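About the Dullusport School

The Dullusport School is an independent day school for students in grades six through twelve. It was founded by a group of families from the Carnard district who wanted a small school within walking distance of home, and it has stayed in the same brick building on Noltura Street ever since. Enrollment is held at 300 students.

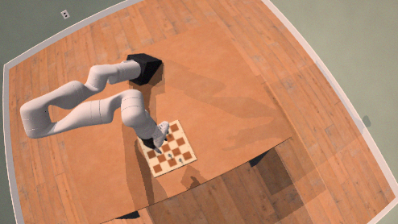
Our program rests on reading, writing and mathematics, which every student takes every year. Afternoons are given over to electives, and students choose two each term. Choices this year include ceramics, Latin, debate and choir. Chess is also offered – a small board on a wooden table is all it requires – and may be taken for credit from grade eight. Elective grades appear on the report card but do not affect class standing.

The school is led by Yoon-hee Na, Head of School, who taught history here before her appointment. Berkay Altıntaş serves as Dean of Students and oversees advising, attendance and the lunch program. Each student is assigned an adviser on entry and keeps the same adviser through grade eight.

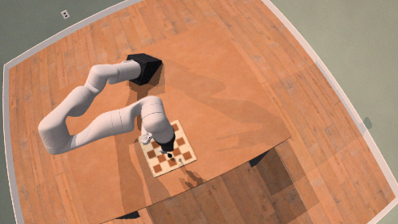 Over the chessboard

Applications for the coming school year are accepted through the end of February. Families are asked to submit two teacher letters and the most recent report card. The Sproģis Fund provides tuition support to families who qualify, and a request for aid has no bearing on the admission decision.
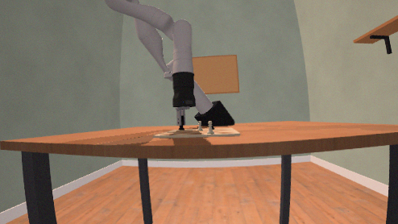
May a student enter the school in the middle of the year?
Students are admitted at midyear when a place is open in the grade. Families should call the admission office before sending any records.

The building opens at 7:30 a.m. and classes begin at 8:15. The library stays open until 4 p.m. for students who wish to study or wait for a ride. Visitors must sign in at the front office.
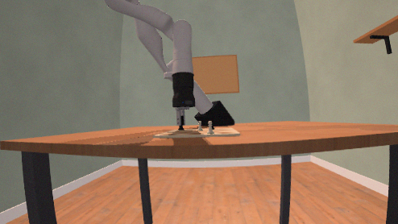

A black chess piece at the board

General questions may be directed to the front office during school hours. Transcript requests from former students should be made in writing and include the year of graduation.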